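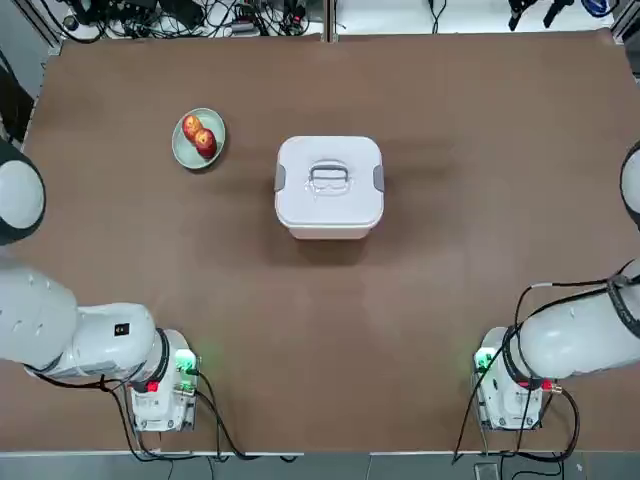
Rivo 40 arrives in December

Big news for anyone still carrying a phone with a tired battery – the Rivo 40 goes on sale in December! We had one for a week and kept finding things to like. The screen is bright enough for a sunny bus stop, the buttons click nicely, and the battery comes out with your thumbnail (remember that?). Bekby is selling spares from day one. The camera is slow after dark, but daylight shots look great, and Grallum has promised updates through the spring.

Comments (3)

hebden76: Does it have a headphone jack?

tess_k: Yes, on the bottom edge. I checked the spec sheet twice, so happy!

hebden76: Sold. My old one dies by lunch.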